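Chapter 4
Packing the Clinic Into a Box
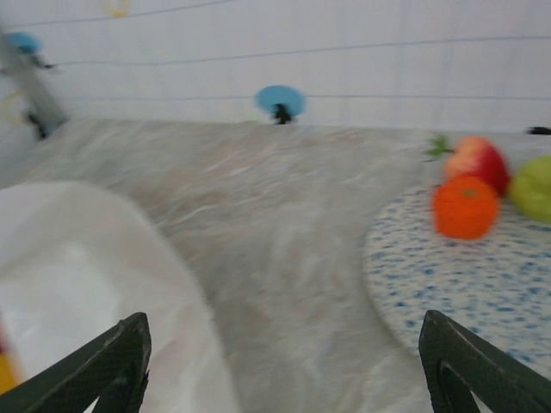

My first season with a mobile health team, I thought the medicine would be the hard part. It was the boxes. We drove out of Clavside in September with supplies for 340 patients, and by the second village I couldn't find the blood pressure cuffs. Before you ever load a truck, practice at home. I do mine on the kitchen counter, and I'd suggest a plain one if you have it, as a marbled surface with tan and gray patches and wavy veins will swallow a small white tablet in no time. Put a tray down first and work over that!

In this chapter we'll go through supply planning for a short rural clinic, the kind that stays 2 to 4 days in one place and then moves on. I'll use the Warnel route for most of the worked problems (it's the one I know best, and the road is bad enough to make things interesting). Jelle Willems, who ran that route before me, kept a paper ledger for every stop, and I've borrowed his pages for Table 4.2. His handwriting has been cleaned up for you — you're welcome.

You'll need the dosage charts from Chapter 3 close by. We start with dry goods, then move to anything that has to stay cold, and finish with the Gultwood case, where a team arrived with up to 3,000 doses of dewormer and one pair of scissors.

4.1 Counting backward from the patient

Start with one person walking up to your table. What do you hand them?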